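Speaker notes: The Counter Nobody Asked For

Dace Hunt
Skitinen, September session, main hall
Slot is 25 minutes plus questions. Clicker is on the lectern. Water first.

Slide 1. Title

Wait for people to sit. Say who I am: I edited kitchen and home pages for a long time, and I wrote a fair amount of the stuff I'm going to complain about today. Don't apologize for it at length.

Opening line: "I'd like to talk about stone countertops and how little we know about whether people like them."

Slide 2. The claim

Read the quote off the slide, slowly. It's from the Jeltstead brochure: "A stone counter is the heart of a kitchen and the best investment a homeowner can make."

Two claims there. The first can't be checked. The second can, and I've spent two years asking people to show me the checking. What I usually get back is another brochure.

Ask the room: who here has picked a countertop in the last few years? Hands up. Who measured how much of it they use? Expect laughs. Move on before it dies.

Slide 3. Where the numbers come from

The Talukder survey is the one everyone cites. You've seen the headline: 75 percent of owners were "satisfied or very satisfied" with their stone counter.

Points to make:
- 379 people answered. Fine, I've seen worse.
- They were reached through a mailing list kept by showrooms. So these are people who had bought, and who had stayed on the list.
- The question was asked within weeks of installation. I'd have said I was satisfied too. I'd just paid for it.
- There was no comparison group. Are people with laminate 75 percent satisfied? Could be higher. The survey didn't ask them.

Don't call it dishonest. I talked to the person who ran it and she was straightforward about all of this. The footnotes are in the report. The footnotes did not make it into the magazines, including mine.

Slide 4. The resale argument

This one gets repeated at dinner parties. Put in stone, get your money back when you sell.

Try to find the source. I followed it from a home blog to a realtor's newsletter to a trade handout, and the handout cited the blog. Pause here.

What I think is going on: kitchens that get stone usually get new cabinets, new lights and a coat of paint in the same month. Then the house sells for more and the stone takes the credit. You'd need two houses alike in everything else, and I haven't met anybody who owns those.

If someone objects that agents say buyers want it, agree that agents say so.

Slide 5. How we picture it

Leave this up while I talk. Don't read the caption out.
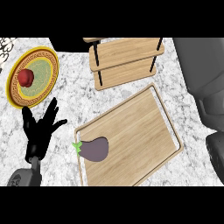 Marble counter in white and gray, with plate, two-tier rack and cutting board. Computer rendering.

So much of what we believe about kitchens comes to us this way now. A rendering costs less than a shoot, and you can change the stone in an afternoon. I have no quarrel with that as a way to work. My quarrel is with using it as evidence. Software doesn't have to cook on the thing or wipe it down at eleven at night. It can't tell you what a lemon does to polished marble.

I once ran a feature called "Living With Marble" in which every kitchen was less than a month old. One letter came in about it. The reader asked, very politely, when the living was going to start.

Slide 6. The Cunier notebook

This is the part I like, so watch the clock.

Cunier is a small firm that repairs and refinishes counters. They don't sell new ones, so they have a different bias, and I'll say that out loud before somebody else does. They kept a notebook of callouts and let me read it.

Of 70 marble jobs in the notebook, 63 were for etching, the dull marks acid leaves in the polish. Not cracks, not stains. People kept calling etches stains and scrubbing at them, and scrubbing made things worse.

Caveats, and say all of them:
- People with no problem don't call a repair firm. So this tells us nothing about how many marble counters go dull.
- It does tell us something about what goes wrong when something goes wrong.
- It's one firm and one person's handwriting. I misread "island" as "inland" for several pages.

Compare with the brochure, which gives a page and a half to heat and a single sentence to acid. That proportion looks backward to me. I'd want a better source than one notebook before I got loud about it.

Slide 7. "But people love them"

Some do. My sister does. She rolls pastry on hers and doesn't mind the marks, and she'd buy it again tomorrow. I believe her completely.

What I don't believe is that her liking it tells me anything about the next household. She bakes. The people across the street from her microwave soup. The brochure is addressed to both of them in the same words.

(If running late, skip to slide 9.)

Slide 8. Sealing

Short. Sealer helps keep oil and wine from soaking in. It doesn't stop acid from etching the surface. These two get mixed up constantly, in print and in showrooms. I asked for advice in five showrooms and was told in three of them that a good sealer would "protect against everything." I asked what everything was. One man said, "You know, kitchen things."

Five showrooms isn't a study either.

Slide 9. What I'd ask for

Things that would change my mind:
- A survey that goes back to the same owners after five years.
- The same questions put to people with laminate, wood and tile.
- Somebody writing down how much counter gets used for food and how much for mail.
- Care instructions that put lemon juice ahead of hot pans.

If you sell stone and you have any of this in a drawer, please find me at the break. I mean it, I'd be happy to be wrong about half of these.

Slide 10. Contact

Leave up during questions.

Likely questions:
"What's on your own counter?" Laminate, beige, came with the apartment. It has a burn by the stove that I didn't make.
"Is quartz better?" Don't know. It doesn't etch the way marble does, but hot pans are a real worry. Same complaint about the surveys.
"Did Jeltstead respond?" They sent a newer brochure. The sentence about the heart of the kitchen is still in it, on page two.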